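The Puzzle That Stays on the Table

In Clistside, many families keep one wooden toy longer than all others, and often it is a shape puzzle. The small maker Ludinwood sold 2,404 of them last year, and 274 came back for repair and not for refund. I find this number very beautiful. 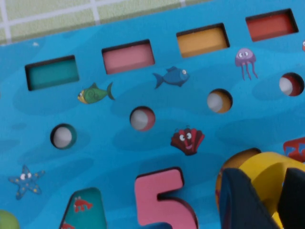 The color at the bottom of each hole is what helps the youngest children. A child of 2 does not yet compare shapes with patience, but she knows red, and she looks for red. The fish and other sea animals give parents something to talk about in the meantime.

Plerkine, a toy library on Onyeka Street, lends 200 puzzles each September. They ask only that the pieces return in a cloth bag, tied well.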